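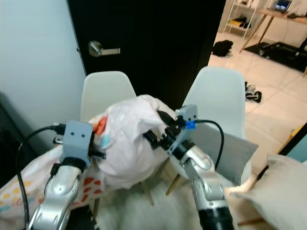 Kilian Ammann thinks most visitors come up to Leitner for the wrong building. They head for the keep, he told me, climb it, photograph the valley and go back down, and they walk straight past the old salt store without trying the door.

The salt store is where the museum is. It opened in April, after four years of work on the roof and the lower vault, and it covers the trade route that ran from Kandis over the pass to Plesbridge. Ammann put the collection together and still leads the morning tour himself.

"People expect armor," he said. "We have one helmet, and it's in poor shape. What we have is sacks, scales, harness and account books."

The account books are the best part. There are 581 entries in the oldest one, nearly all in the same hand, and the museum has translated the whole thing into a binder you can sit down and read. Ammann likes the entries about mules. One animal was sold three times in a single winter, each time for less money.

I asked him how much of the building is original. The north wall and the vault are, he said. The upper floor burned and was rebuilt, and the staircase is modern steel.

"We could have made it look old. The architect wanted stone. I said no, because then I'd have to explain it on every tour."

The vault holds 40 people, and that is the limit on group size. In summer the tours fill up, so he suggests coming early or after the buses have gone. The rest of the museum can be seen without a guide. Allow an hour and a half, more if you plan to read the binder.

From the back gate a path follows the salt route up to the Sternorus chapel. It climbs almost 300 meters and takes an hour at an easy pace. Ammann walks it most evenings. The first part is paved with the original stones, which are worn into grooves and slippery after rain.

"Wear proper shoes," he said. "The sign says so in three languages and I still see sandals."

The chapel is usually locked, but there is a bench on the west side and a good view of the pass. The key can be borrowed from the ticket desk for a small deposit. Inside are two painted panels and a list of travelers who died on the crossing. The last name was added in the year the road tunnel opened.

Ammann would like to reopen the second cellar next. It is full of rubble, and he has no date for it yet — the money from the first project is spent. For now the door has a window cut into it and a light switch beside it.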